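Cleaning up a stuffed Downloads folder - quick tips 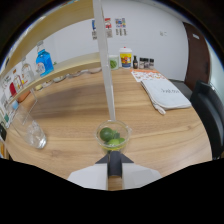

Limes and leaves in a small glass bowl

Mine had 1,835 files in it as of this morning. Sixteen of them were the same parking permit. So, notes while I'm at it, in the order I did them.

Sort by size first. Finder: View, then as List, then click the Size column. If there's no Size column, press Command-J and tick it. On Windows it's the Details view, same deal, click the heading. Folders won't show a size on Windows, and on a Mac you have to tick Calculate all sizes in that same Command-J box. Takes a while on an older machine.

Installers go first. Anything ending in .dmg or .pkg (Mac), .msi or setup.exe (PC). Once the program is installed and opens fine you can toss the installer. One exception - stuff you paid for where the download link expires. I keep those in a folder called Keep Installers. I have a label maker program from Skerkon in there, bought ages ago, link long dead.

Zips. If the zip and the unzipped folder are sitting side by side, delete the zip. Open the folder first and check theres really something in it.

Duplicates. Search the folder for (1), with the parentheses. Then (2). Browsers add those when you download the same thing twice, at least most do on Windows. Safari and some others on a Mac add -2 or just a 2 on the end, so search that as well, though you'll get plenty of junk hits. Open both before deleting. Sigita Baranauskienė wrote in after the last tips page to say her bank reuses the same file name every month, so her "duplicates" were a year of statements. Check the dates inside the PDF.

Screenshots don't belong in here but mine end up here anyway. Command-Shift-5, Options, Save to, pick a different folder. Done once, stays put.

Sort by Kind next. Gets all the PDFs together and you can drag them out in one go. I use four folders: Bills, Manuals, House, Read Later. Read Later gets emptied without reading, mostly.

Rename as you move. Year first, then month, then who it's from: 2023-06 Kalogeropoulos invoice. Sorts itself by name that way. No slashes, no colons.

To rename a batch on a Mac - select them all, right click, Rename. You get Replace Text, Add Text or Format. On Windows select all, press F2, type one name, and it numbers them for you. Ctrl-Z if you hate it.

Empty the trash! Nothing's freed up until you do. Wait a day though. Pantelis Chatzigeorgiou lost a signed lease from Stellton by emptying it right away and had to ask for another copy, which cost him 16 dollars.

Stop it filling up again. In Chrome: Settings, Downloads, turn on Ask where to save each file before downloading. Annoying for a week, then fine. Firefox has it under General.

On Windows, Storage Sense can clear Downloads after 60 days if a file hasn't been opened. It's off for Downloads by default and I leave it of. Too much in there I only need at tax time.

Down to 99 files now. Desktop is next, probably in June.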